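Chapter 8
Can Machines Do the Chores Yet?

Aims of this chapter

By the end of the chapter you should be able to explain why a task that is easy for a person may be hard for a machine, describe the difference between a fixed and an open workplace, and judge a claim about a household or shop-floor robot by asking what was tested and how often.

8.1 A question with several answers

People have been promised a machine that tidies the house for a long time. Washing machines and dishwashers took over part of the work, and they did it by changing the job. A dishwasher does not hold a plate and scrub it. It sprays hot water at a rack, and a person still has to clear the table, scrape the plates, load the rack and put everything away afterwards. The machine does the middle of the chore and leaves both ends to us.

Most of what is left in the home is of this second kind. Clearing, sorting, stacking, folding and putting away all involve moving loose objects from where they happen to be to where they ought to be. Small workshops have the same problem. At Chevalier, a maker of door fittings whose packing room we shall return to in section 8.4, the cutting and drilling have been automatic for years. Parts are still sorted into trays by hand.

So the answer to the question in the chapter title depends on which part of a chore is meant. A machine that repeats one movement on one part in one position can be bought today. A machine that can be told "put those with the others" and left to get on with it is a different matter, and much of the research in this field begins with pushing and sorting on a table top.

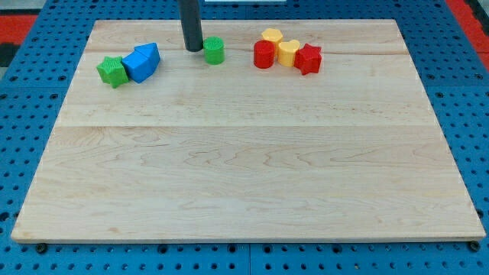
Pushing is a good place to begin because it takes away the problem of grasping. A tool with no fingers cannot drop anything. It can only touch an object and move it, and the object then slides or turns according to where it was touched and how it rests on the surface. A block pushed through its middle tends to travel straight. The same block pushed near one corner swings round. If it meets a second block, both may move, and the machine has to look again before it decides what to do next.

A child of 2 can do this after a fashion, and an adult does it without thinking when sweeping crumbs or sliding a cup out of the way. For a machine each step must be worked out from a camera picture or learned from recorded attempts. Shape matters as well. A cylinder offers much the same curved side from every direction, while a star has points and hollows, and the result of a push depends on which of these the tool meets.

8.2 What counts as success?

Suppose a report says that a robot "can sort blocks by colour". Before accepting this we need to know several things. How many trials were run? Were the blocks always set out in the same way? Did a person step in when something went wrong, and was that trial then counted?

Consider the trials carried out at Pirna with a sorting program called Zanar. The team ran 800 attempts and recorded 34 failures. That is a failure rate of 4.25 per cent, which sounds low. Whether it is low enough depends on the job. In a laboratory it is a respectable result. In a packing room that handles several thousand parts in a shift, it would mean a person standing beside the machine all day to put things right, and the firm might as well leave the sorting to that person.

Killian Hervieu, who led the trials, made the further point that the failures were not spread evenly. Most happened when objects were touching at the start and had to be separated before anything else could be done. Objects standing apart gave little trouble. Kitchens and workbenches are full of objects that touch one another, and a test that leaves them out will flatter the machine.

8.3 Fixed and open workplaces

A fixed workplace is one where the position of everything is known beforehand. An open workplace is one where it is not. Most factories are made as fixed as possible, with guides, clamps and trays that bring each part to the same spot. A home is open, and few people would agree to live in one that was not.

Between the two lie the places where the first useful machines are likely to be found. The laundry at Mutum, described next, is one of them.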